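Tollardale Co-operative Rulebooks: README

A collection of the governing documents of worker and social co-operatives, with a table that records what each one says on a fixed set of subjects. It is meant for people who are writing or rewriting the rules of a co-operative and want to see how others have worded theirs.

Maintained by Valdir Coutinho and Rosimeire Quintana.
Last updated Wed 17 June.

Contents of the download

rulebooks/ holds the rules themselves, one text file per co-operative. The file name is the short code used in the table.
clauses.csv is the main table. Each row is one clause from one rulebook.
coops.csv lists the co-operatives, with their sector, country, year of adoption of the current rules and language of the original.
subjects.csv explains the 16 subject codes.
changes.txt is the list of changes since the first release in April.
licence.txt gives the terms of use.

The text files are UTF-8. The CSV files use commas, with double quotes round any field that contains a comma or a line break. If you open clauses.csv in a spreadsheet, tell it to treat the column clause_no as text, otherwise clause 4.10 becomes 4.1 and you will have two of them.

Where the documents come from

Most were sent to us by the co-operatives after a request at the Tollardale meeting. The rest were already public, either on the co-operative's own website or filed with a registrar, and the source column in coops.csv says which. Where rules were sent to us directly, we hold a written agreement from the co-operative that they may be republished.

We asked for rules currently in force. Four co-operatives sent an older version alongside the current one, and these are kept in rulebooks/earlier/. They are not coded in the table.

What was removed

Names and home addresses of founding members have been replaced with [member]. Bank details, where a rulebook had them, have been deleted and the deletion marked. We left in the names of towns and the registered name of the co-operative. Signature pages are not included.

Translation

Rules in Portuguese and Spanish are given in the original and in English. The English versions were made by Rosimeire Quintana and checked by a second reader, whose initials are in the column checked_by. They are working translations and have no legal standing. A few terms do not carry over well. "Fundo de reserva" is always given as "reserve fund", though what may be done with it differs from one country to another. "Sobras" is given as "surplus". We have kept "social co-operative" for bodies that the law of their own country calls by that name, and used "co-operative with social aims" for the others.

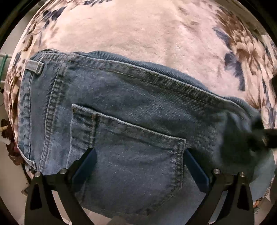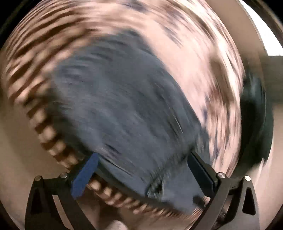 How the clauses were coded

Two people read each rulebook separately and gave every clause a subject code. Where they differed, they talked it over, and if they still differed the clause was given both codes, in subject_1 and subject_2. The order of the two codes means nothing.

The codes that caused most trouble were MEM-EXIT (leaving the co-operative) and MEM-EXCL (being made to leave). Several rulebooks deal with both in one long clause. We did not split clauses, so these carry both codes.

CAP-SHARE covers the member's share: how much it is, when it has to be paid and whether it can be paid out of wages. CAP-RETURN covers getting it back. SURPLUS covers what happens to money left over at the end of the year, and WIND-UP covers what happens to assets if the co-operative closes. A clause that says the reserves cannot be divided among members is coded under both SURPLUS and WIND-UP, even if it mentions only one of them.

VOTE covers general meetings only. Voting inside a board or a work section is coded under BOARD or SECTION.

The column strength has three values. "must" means that the clause binds the co-operative, "may" means it permits something, and "aim" means it states a purpose with no duty attached. Preambles are nearly all "aim". Coding strength from a translation is risky, so for rules not written in English it was done from the original.

Known problems

The Skastton rulebook refers to a separate set of by-laws on pay. We have not seen them. Clauses that point to the by-laws are coded as if the by-laws said nothing.

Potgieter uses the model rules of its federation with 5 amendments. The file contains the model rules with the amendments worked in. We did this ourselves, and the result has not been read by Potgieter. The unamended model rules are in rulebooks/models/.

In the Skarnton file the numbering jumps from clause 9 to clause 11. That is how it is in the original.

Care and cleaning co-operatives are over-represented, and there is very little from farming or transport. The set should not be used to say how common a rule is among co-operatives generally. It shows how certain things have been worded and nothing more.

Written rules also say little about practice. A co-operative may have a detailed procedure for complaints that it has never used, or settle everything at a weekly meeting its rules do not mention.

Using the material

You may copy, adapt and republish the table and the translations, including in paid training, provided you name the collection and say what you changed. The rulebooks in their original form belong to the co-operatives. You may quote from them and borrow wording. Please do not republish a whole rulebook without asking the co-operative it came from.

If you borrow a clause, check it against the law where you are registering. Notice periods and quorum rules in particular are often set by statute, and a clause that is fine in one country may be void in the next.

Corrections and additions

Send corrections to Valdir Coutinho with the file code and clause number. If your co-operative has changed its rules, please send the full new text, even if only one clause is different. The version it replaces will be moved to rulebooks/earlier/ and taken out of the table at the next update.

A co-operative can ask for its rules to be withdrawn at any time and does not need to give a reason. Withdrawn files are removed from the download, and the code is not used again.

New rulebooks are welcome in any language, though we can only code the ones we can read. Scanned paper copies are accepted if they are legible. Please include the date of adoption, as it is missing from more of the documents we receive than any other detail.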